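Casis 그릇 정리 모음: 읽어 두기

Casis는 식탁 위 그릇을 옮기고, 엎고, 포개고, 치우는 과정을 모은 자료입니다. 설거지보다 정리를 더 좋아하는 사람들이 모여 만들었고, 만드는 내내 정말 즐거웠어요! 그릇 하나 치우는 일에 이렇게 할 말이 많을 줄은 몰랐습니다.

버전과 구성

현재 버전에는 기록 106건이 들어 있습니다. 그중 23건은 8월에 새로 추가했고, 나머지는 이전 버전에서 라벨만 다시 손봤습니다. 기록마다 짧은 메모가 하나씩 붙는데, 메모는 Sandra Bickerstaff와 Jarmila Koubek이 나누어 썼습니다. 두 사람 말투가 꽤 다르니 읽다가 놀라지 마세요. Jarmila의 메모는 한 줄이고 Sandra의 메모는 거의 편지입니다.

폴더는 그릇 종류에 따라 나뉩니다.

bowls: 대접, 공기, 샐러드 볼
plates: 납작한 접시와 속이 얕은 접시
cups: 손잡이가 있는 컵과 없는 컵
mixed: 두 종류 이상이 한 식탁에 오른 경우

그릇 고르기

처음에는 흰 그릇만 쓰려고 했습니다. 그런데 Teodor Sima가 자기 집 찬장에서 알록달록한 것들을 잔뜩 들고 왔고, 그날로 계획이 바뀌었습니다. 색이 있으니 식탁이 확 살아나더라고요. 메모를 쓸 때도 "세 번째 흰 그릇" 대신 "노란 볼"이라고 적으면 그만이라 훨씬 편했습니다. 특히 볼은 자세가 다양해서 좋습니다. 바로 놓을 수도 있고, 엎을 수도 있고, 옆으로 세울 수도 있으니까요.

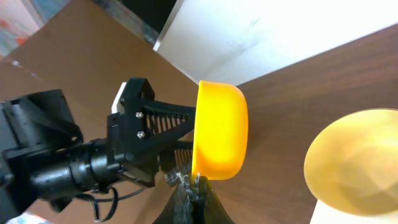
포개기 쪽은 생각보다 까다로웠습니다. 입구 지름이 비슷한 볼끼리는 꽉 끼어서 잘 안 빠지고, 차이가 크면 안쪽 그릇이 기울어집니다. 그래서 stack 라벨을 2단계로 나누었습니다. 안쪽 그릇이 바닥까지 내려갔으면 stack_full, 중간에 걸렸으면 stack_loose입니다. 기울기가 애매한 것은 Wayne Hulme가 따로 살펴보고 정했고, 결정한 이유를 메모 끝에 남겼습니다.

라벨

라벨은 모두 7가지입니다.

upright: 입구가 위를 향함
upside_down: 입구가 아래를 향함
on_side: 옆으로 누움
stack_full: 바닥까지 포개짐
stack_loose: 중간에 걸려 있음
rack: 건조대에 꽂힘
away: 식탁에서 치워짐

옆으로 누운 볼이 흔들리다가 바로 서는 경우에는 마지막 자세를 기준으로 삼습니다. 컵은 손잡이 방향을 따로 적지 않습니다. 적어 보려고 했는데, 컵을 내려놓을 때마다 의견이 갈려서 포기했어요.

알아 둘 점

유리그릇은 아직 없습니다. 무늬가 복잡한 접시도 적은 편입니다. 젓가락과 숟가락은 식탁에 함께 올라온 적이 있어도 라벨을 붙이지 않았습니다. 국그릇과 밥공기의 구분은 메모를 쓴 사람의 판단에 따랐으니, 엄밀한 분류가 필요하면 mixed 폴더부터 다시 확인해 주세요.

이름이 비슷한 Erero 모음과는 폴더 구조가 다릅니다. 그쪽은 서랍과 수저 위주이고 away 라벨도 없습니다. 둘을 합쳐 쓰려면 cups 폴더의 이름부터 바꾸는 것이 좋습니다.

고칠 곳을 찾았다면

틀린 라벨을 발견하면 기록 번호와 맞는 라벨을 적어 Carter Zacharias에게 보내 주세요. 메모의 오타도 환영합니다. 다음 버전에는 뚜껑 있는 반찬통을 넣을 예정인데, 뚜껑을 몸통과 따로 셀지 하나로 볼지는 아직 정하지 못했습니다. 좋은 생각이 있으면 꼭 알려 주세요!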